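The newsletter nobody cancelled

Jun 25, 2019

Small firms keep being told email is dead. Then they look at where the orders come from.

Plovberg sells bedding and towels out of a unit in Stirham. Two people full time, a third in the run-up to Christmas. For years the marketing was whatever was left over at the end of the month. A bit of paid search. A half page in a local glossy, which cost a fortune and brought in, as far as anyone could tell, one phone call and a man selling toner.

And a newsletter. 527 names on the list, most of them collected on paper slips at the till and typed up in batches. It went out when somebody remembered. Sometimes twice in a week, then silence until September.

Clotilde Besnard took it over last year. First job, cleaning the list. Dead addresses out, duplicates out, people who had never opened a thing asked politely if they wanted to stay. Roughly 200 went. Painful to watch, she says, a list you've spent years building shrinking in an afternoon. But the open rate stopped looking like a misprint.

Second job, a date. Same morning, every other week, no exceptions. Third, and this one caused the arguments, fewer offers. The old emails were all discount codes, 4 to a page, and customers had learnt to sit and wait for the next one. Why pay full price when there's a code along in a minute.

Now it is one subject per email. How to get candle wax out of a tablecloth. What thread count does and doesn't tell you. One link at the bottom to the shop, thats it.

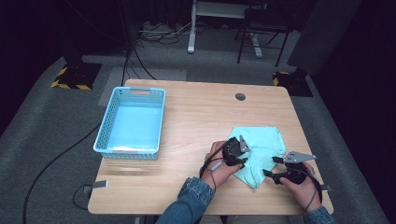
Moen was less sure about all this, and said so at the time. Discounts bring in money you can see by teatime, he argued, and advice about candle wax brings in people who own candles. He still thinks the codes were dropped too fast. A slow run-down over a few months would have kept the bargain hunters on board while the new style found its feet, and he'd have kept one big sale email in the calendar regardless.

He may have a point. Sales from the newsletter dipped for the first 2 months, badly enough that the glossy magazine was mentioned again. Then they crept back. More full-price orders in the mix, fewer returns, and replies. Proper replies, from customers asking about sizes or wanting to know when a colour was coming back.

The replies are where the next subject lines come from. Besnard keeps them in a folder and goes through it before she writes anything. If the same question turns up more than once it gets an email of its own.

The software is nothing special. Plovberg uses Hemton, on the cheapest plan, and ignores most of the buttons. No automated journeys, no scoring. They did try splitting the list to test subject lines but gave it up, the numbers were too small to tell them anything.

Cost, then. The subscription and most of a working day per issue, which is the bit small firms forget to count. Besnard puts her hours down against it like any other job. The magazine ad has not been rebooked and the paid search budget is under review, with a decison due after the summer. Moen wants it kept.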